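2 min read

Grip pads again. Swapped the worn set for new blue ones, checked the pivot screws, then chopsticks - thin stuff shows slop first.

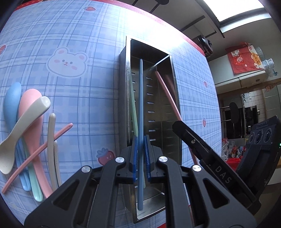 Spoons

Wider handles, easier. Still ran 112 grabs before I trusted teh linkage. Ívar Oddsson says retighten every 480, I do it sooner.
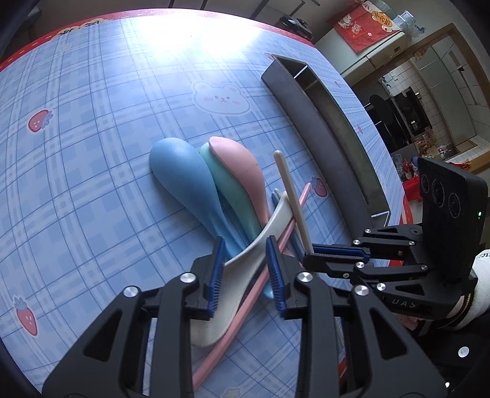 Cream spoon in the new pads.

Last job, jaw opening. Both fingers should sit even when open, no lean. Wipe pads after. Done by 6, nearly.

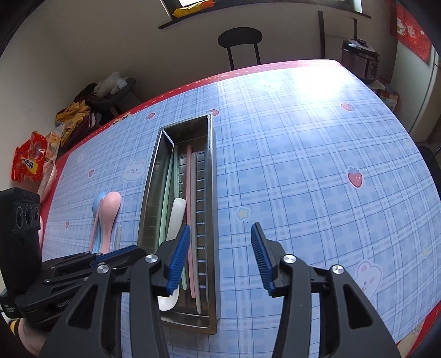
Jaws open over the tray - second gripper at left.

Recent posts
Darnmont bench notes
Vuvia pads, worn out agian
Spare screws from Jääskeläinen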